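Members' newsletter: the R&D round-up

The shelf of stopped projects, and who looks at it

Quick write-up of the January session at Clallow, for those who couldn't get there. Notes typed up from a very scruffy pad, so shout if I have misquoted you.

Keith Grimshaw from Fendmont gave the main talk. Subject: what happens to research projects after they get stopped. Most of us have a decent process for starting things and a fairly painful one for stopping them. After that, a folder on a shared drive. Person leaves, folder stays, and the next team pays to learn the same lesson again.

Keith's example was a low-temperature seal they had worked on for years at Prullby before he joined Fendmont. Stopped because the customer went away. Nothing wrong with the seal. Someone proposed the same idea at a funding meeting a good while later, and got money for it, and was well into testing before an old hand in the canteen mentioned it had been done. Test reports were found in a box file. Nobody had hidden them.

So when he moved to Fendmont he asked to see the list of stopped work. There wasn't one. He went round the departments and ended up with 900 records of one sort or another, many of them a project title and a cost code, full stop. After weeding out the duplicates and the plain unreadable, 59 were judged worth writing up properly. That was the first year's work, done alongside the day job.

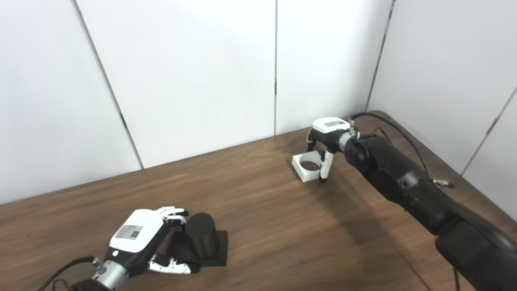

What goes in a write-up took up most of the questions. Keith's rule is one side of paper: what we wanted to find out, what we did find out, why it stopped, what would have to change for it to be worth another look, who to ring. No slides. He is strict on the "why it stopped" box, as people will write "strategic reasons" and leave it there, which tells the next reader nothing at all. He wants "the material cost too much in 2011" or "our sales team didn't want it". Then there is the hardware, which gets forgotten. Test pieces, rigs, odd prototypes in cupboards with no name on them. His advice was to put the record number on the thing itself, and it needn't be fancy, a small printed label like the one on the white back of the robotic hand at the left is plenty, text plus a square code you can point a phone at. Whatever you pick, the sheet and the object need to lead to each other. If the label only says "property of R&D" you are back where you started.

Nigel Mottram disagreed with a fair bit of this, and said so. His view: registers are where ideas go to be tidy. At Khúc they had a very good database, searchable, nicely kept, and the usage figures were dreadful. People don't search for something they don't know exists. What worked for them was a standing slot at the start of every proposal meeting, 10 minutes, where someone from outside the team has to stand up and say what has been tried before. If they turn up with nothing they have to say where they looked. Embarassing the first couple of times, apparently, then it became normal.

Keith's answer was that you can't fill the slot without the register. Nigel's answer to that was that you can, with a telephone. This went on for a while and carried over into lunch.

I think they are both describing the same gap from different ends but I'm not going to referee.

Some other points from the floor, in no order:

Retired staff. Several firms keep a list of former researchers happy to take a call. One pays a small retainer. Legal departments get twitchy about this, sort the paperwork out before you need it, not after.

Patents. If you let one lapse, put a line in the record saying so and on what date. Cheap to do at the time. A real nuisance to dig out later.

Partners. Joint projects are the worst documented of the lot, as each side assumes the other is writing it down. Question from the back about who owns the results of something that was stopped halfway through. Short answer, read the contract. Longer answer, the contract probably doesn't say. Could be a session in its own right if anyone wants to lead it.

Tone. A stopped project isn't a failed one and the write-up shouldn't read like a telling off. Someone suggested getting the write-up done by a person who wasn't on the project. Someone else said that is exactly how you lose the useful detail. Compromise on offer was an interview, half an hour, the outsider asks and the insider talks.
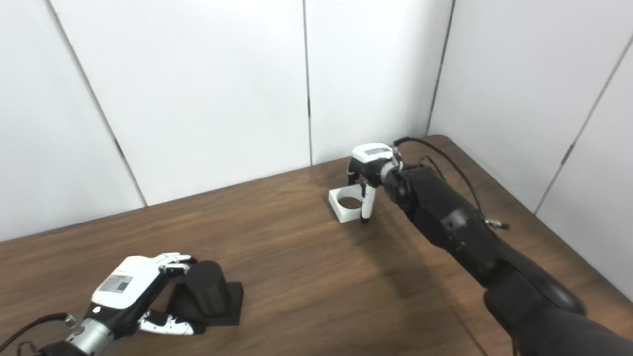 Page last changed: 24 Mar 2020

The restart question. Asked how many of the written-up projects had been picked up again, Keith said seven, and that he would not claim the register was the cause in every case. One was restarted by the same man who had stopped it. Fair play for saying so. He reckons the bigger saving is in proposals that get changed before they are submitted, and he has no good way of measuring those. If you do, he would like to hear from you, so would I.

How to start if you have nothing. Both speakers gave much the same answer to this one, to some amusement. Don't buy software. Pick the department with the longest-serving people and start there. Take the most recent stopped project first, while everyone can still remember it, then work backwards until the memories run out. Leave the really old stuff unless somebody asks for it. Put one named person in charge and give them actual hours for it in the plan.

And a small point I liked: Fendmont put a review date on every sheet. When it comes round, someone reads the "what would have to change" box and ticks yes, no or don't know. Don't knows go to the next proposal meeting. Takes no time.

Keith's blank sheet is available on request, he is happy for members to alter it as they like but asks that you send him your version back. Nigel has promised a note on how the 10 minute slot is run, including what they do when the outsider and the team fall out over it. Not recieved yet, will chase.

Spring session: on hold for now. We are looking at doing it by phone or video. Suggestions for topics still wanted, reply to the usual address and put "topics" in the subject line or I will lose it.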